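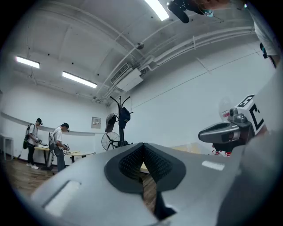 wooden floor, one patch of it

Subject: Re: [floors-list] gaps opening up after sanding
Date: Jul 6, 2019

Quick one as I'm on the train and the signal drops at every tunnel. Answers mixed in with your bits below, sorry if the quoting goes funny.

> We had the front room sanded in April and oiled straight after.
> Lovely for a month, now there are gaps you could post a coin
> through along the window side. The firm says it's normal. Is it?

Partly. Sanding takes out the old muck that was sitting in the joints, so gaps that were always there suddenly show. But by the window only... I'd look at the sun first, then at the joists. Is there a radiator under that window? You don't say. Have you lifted a board yet? If not, don't, not till you've read the rest.

> They have quoted us 862 to fill the lot with slivers and re-oil,
> or 843 if we take up the furniture ourselves.

Nineteen quid off for shifting a sofa and a bookcase, generous of them. We paid 800 for a bigger room but that was a mate's rate and he took three weeks over it, so don't wave that figure at anyone. Get a second price. Sellard's used to do small jobs if you rang early, no idea if they still do.

Slivers are right for old pine that has finished moving. Wrong if it hasn't. Leave it through a winter with the heating on, then decide. If you glue them in now and the boards swell up again in the autumn you'll get ridges, or the slivers pop out and you hoover them up one at a time. Ask me how I know.

> Someone here mentioned the rope method. Is that only for boats?

No, works fine indoors. Natural fibre, a bit fatter than the gap, pushed down with a blunt scraper. Dip it in leftover oil first or it stays the colour of string. It gives when the boards move, and you can pull it out if you hate it. Did our hall and landing that way, still in.

Don't use the sawdust and glue mix. I know the man in the shop says to. Looks great for a fortnight then goes to crumbs.

> Last thing, which oil? We have half a tin of Koskela left but
> the firm used Tivent and says they can't be mixed.

Not sure on this one. I've put Koskela over all sorts but never over Tivent. Try it inside a cupboard or under the sofa, leave it a week, see if it stays tacky. And thin coats!! Everybody puts too much on. Wipe off what hasn't soaked in after twenty minutes or so, and lay the rags out flat outdoors to dry, never screwed up in a bin. They can catch fire by themselves, there's a long thread on it in the archive, message 2827 I think.

Also somebody asked off list about draughts. Different problem really. Rope helps a bit, a rug helps more, but don't block the air bricks whatever you do, the joists need teh air.

Reclaimed boards: the yard at Dramen had some wide pine when I was last over, bit wormy at one end. Measure the thickness before you drive out there, theirs are often thicker than ours and you'll be planing the backs all weekend.

Right, my stop. Will look up the name of that scraper tonight and post it if I rember.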